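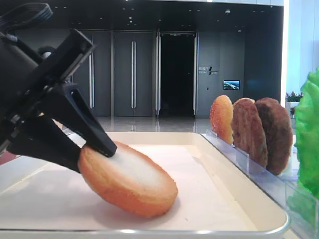 Burger Layer Station: Tray, Liner and Upright Rack
Project report, Design of Small Workspaces, spring term
Baker Building, ground floor

1. Purpose

The project set out to lay out a small station for assembling a model burger from separate layers. The layers are food models of the kind used in shop displays and play kitchens. The question was where to keep the layers before assembly, and on what surface to build.

2. Requirements

The station had to fit on one table. Each layer had to be reachable without moving another layer first. The build surface had to be easy to clean and had to stop round parts from rolling off. The whole station had to be packed away in one Floser storage box at the end of each session.

3. Storage of layers

Two arrangements were compared. In the first, called Hoko in our notes, the layers lay flat in a stack. In the second, called Mahuika, they stood on edge in a clear acrylic rack with dividers.

The stack took up less of the table but failed the second requirement. A patty at the bottom could be taken out only after everything above it had been lifted off. The order of the stack also had to be planned in reverse, and a mistake meant starting over.

The rack was chosen. Bun halves, patties and lettuce each stand upright and can be told apart from the side. The sesame seeds mark one bun half clearly. The two patties are close in size, but one is reddish brown and the other is darker, so color is enough to separate them. Neighboring items overlap slightly when seen from the front. This was accepted, as wider gaps would have made the rack too long for the storage box.

The lettuce was the hardest layer to place. Its ruffled edge catches on the next item if it is pushed in at an angle. Lowering it straight down solved the problem in most trials.

4. Build surface

A shallow white tray with a raised rim was used, placed to the left of the rack. The inside is lined with a sheet of white paper. The liner is replaced when it creases, which is cheaper than replacing a scratched tray.

The bottom bun half goes down first, cut face up. It should be set well inside the rim so that there is room on every side for fingers or a tool. In early trials it was placed against the rim, and later layers could not be squared up.

5. Trials

The final layout was used for 1,000 layer placements. Of these, 923 were made without a correction, meaning that the layer was not touched again after release. Most of the corrections involved lettuce. The liner was changed 7 times.

6. Limits

All trials used food models. Real bread and meat would bend in the rack and leave crumbs and grease, and an open paper liner might not be enough. Only one height of table was tested.

7. Further work

A slot with a wider mouth should be made for the lettuce. Labels on the rack base were discussed but not built. The drawings for the dividers are kept with the parts list in the storage box.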